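Budget for a first robot arm setup at a small school lab - where do I put the money?

Asked by Veronika Marti
Tags: equipment, planning, tabletop arms, grippers

Hi all! I run the after-hours robotics group at our school and we finally have money, so I am very happy and also slightly panicked. The grant is $3772, it has to be spent on equipment, and I need to hand in the order list in November.

What we want to do is tabletop sorting and placing with small things. Dice, beads, pegs, bottle caps. The students have been working in simulation since last year and they're good at it, much better than I am. Now they want the real thing on a real table.

I've looked at the Lanz arm with the basic two-finger gripper, and at the Tivetti, which costs more but comes with a stand and a nicer gripper. If I buy the Tivetti there is almost nothing left over. If I buy the Lanz I could get spare fingers, a camera, a proper mount and maybe a second gripper.

So: spend it all on the arm, or go cheaper on the arm and buy the stuff around it? And is there anything that people forget to put on the list? We already have a sturdy table and two decent computers.

3 answers

Answer from Rahel Leitner (accepted)

Congratulations, this is a great problem to have! I set up a lab much like yours and I'd go with the cheaper arm without thinking very long.

The arm is the part everyone looks at, but for small objects most of your trouble will be at the fingertips. I bought a lovely arm with stock fingers and then spent weeks trying to pick up beads with what were basically two spatulas. Put $400 aside for gripper bits before you choose anything else. Spare fingertips, a couple of different shapes, soft pads, the odd bracket. You will use all of it, and the students will break some of it, and that's fine.

Next is the mount. Check the bolt pattern on the base against whatever you plan to screw it to, and do it before ordering. A raised pedestal is nice if you can get one, because the arm reaches down over the work more comfortably and you get some room to run the cables. But it also takes up a good chunk of table, so cut a piece of cardboard to the footprint and leave it there for a week. You'll find out fast whether you can live with it.

Things I forgot the first time:
Emergency stop button, if it isn't in the box
Longer power cable
Clamps
A lamp
Shipping (ouch)

The lamp sounds silly but please budget for it. If you use a camera, the arm throws its own shadow right across the thing you're trying to find. We ended up with 2 cheap lamps on opposite sides and it got a lot better.

Last thing, ask the supplier what a replacement gripper costs and how long it takes to arrive. Costenari were very good about this when I called them, they gave me a price list for every single part. Another shop never wrote back, so that made the choice easy.

Answer from Reto Haslinger

Tivetti. Buy once, cry once. We have 3 of them and they're great.

Comment from Veronika Marti: Thanks! Do you do small objects with them?
Comment from Reto Haslinger: No, mostly boxes.

Answer from Haiyan Xie

I agree with Rahel on most of it but I want to put in a word for the simulator, since your students already know it! You can do a lot of your shopping in there for free - I love this part.

Build the table at its true size, put the arm model where you think it will go, and then drop in the smallest thing you want to pick up. Dice are perfect. Put a few of them on a thin board, leave one off to the side on the bare table so you have two heights to deal with, and bring the gripper down to each of them. 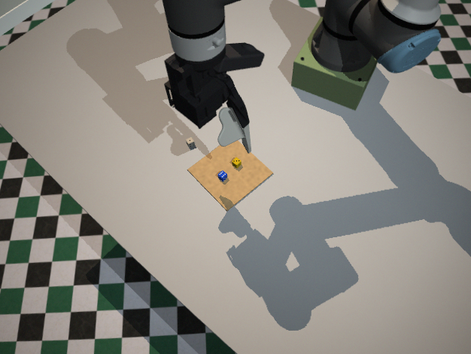
Do this with both arms if you can find models for them, and with the fingers you'd really be buying. Look at the size of the gripper body next to the object. Can the fingers get around one die without bumping its neighbor? Can the arm still get there when the object is close to the base? Have the students move the pedestal from one side to the other and write down which spots it can't reach. Ours did that one Tuesday afternoon and we changed the whole table plan before dinner.

What simulation won't tell you is how the pads grip, or how much the cheap joints wobble. For that, try to get your hands on a real one. Flasutberg let us borrow a demo arm for a few days and they didn't push us to buy anything.

On the money, I would also hold a little back if your grant allows a second order. You learn so much in the first month and there's always something - a bracket, a different pad, a connector with the wrong end on it.

Comment from Pauline Bloxham: Seconding the true-size table. We guessed ours and the arm couldn't reach the far corner. Also check that the model's gripper opens as wide as the one on the spec sheet, ours didn't match.

Comment from Veronika Marti: This is so helpful, thank you! I'm leaning toward the Lanz now. I'll have the group build both versions and I'll post the order list here when we've got it.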